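Geetha Iyer
@geethaiyer
Jun 6, 2026

Thread on shadow banding and soft edges in desk lighting, after re-lamping the office at Setum. Mostly about where the light comes from and very little about how much of it there is.

The old setup was a single overhead panel per bay. Illuminance at desk height measured 624 lux at the center of the bay, which is fine on paper. The lighting plan asks for 500. People still complained that they couldn't read printed drawings.

A lux reading taken with nobody seated tells you what the desk gets when nobody is seated. Put a person in the chair, lean them forward, and the panel behind them stops contributing to the part of the desk they are looking at.

Edge softness depends on two things: the apparent size of the source, and the distance between the object casting the shadow and the surface. A large panel and a head well above the desk give a wide, gradual falloff. A small bare lamp gives a hard line.

Soft shadows are easier to work in than hard ones. They are also easier to miss when you survey a room, because the eye adapts across the gradient. Meter the desk at several points and write the numbers down.
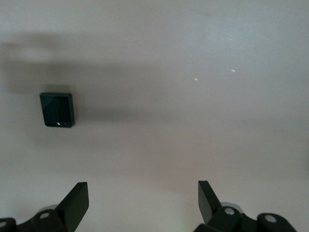
Diffuse shadow on a matte top. No crisp outline anywhere along it.

Matte tops matter more than I expected. A glossy top returns an image of the fixture, and you end up moving your head to get away from it. Same lamps, same positions, two different desks, and the complaints came almost entirely from the glossy ones.

Color is the other thing. Daylight from a north window and a warm lamp on the same pale desk will give you a cool side and a warm side. Harmless for typing. A nuisance if you are comparing paint chips or fabric.

What we changed: panels moved so that each desk sits between two of them, one to each side. No new panels were bought. The electrician from Nadar did the moves in April, mostly in the evenings.

Second change: a task lamp on the side opposite the writing hand. Keerthana Unnithan is left-handed and had spent years with hers on the wrong side - it had been bolted there by whoever had the desk before.

We tried the Sorier clamp lamp first. Good head, weak joint. It sags at full reach. Fine if you keep the arm folded.

Readings after the move are lower at the bay center and higher where people write. I'll post the desk-by-desk sheet once I've retyped it. The original is in pencil.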